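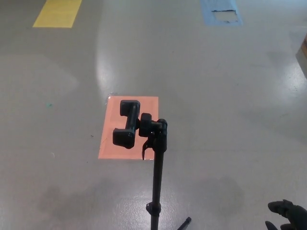 Re: [shop-owners] moving the catalog to Tradora

Jucélia Evangelista wrote:
> We have 900 products at Pellari and the import stops at 400
> every time. No error message. Has anyone gotten past this?
> Also, do the old page addresses carry over?

Split the file. We did ours at Flerden in batches of 400 and all of them loaded. Check the SKU column first, as two of our batches failed on blank rows.

The old addresses do not carry over. You have to upload a redirect list under Settings. I missed 69 pages the first time and was still fixing them in November.

Leave the shipping rules for last. I can send you our spreadsheet if you want it, it has 40 columns but you can delete most of them.

Mets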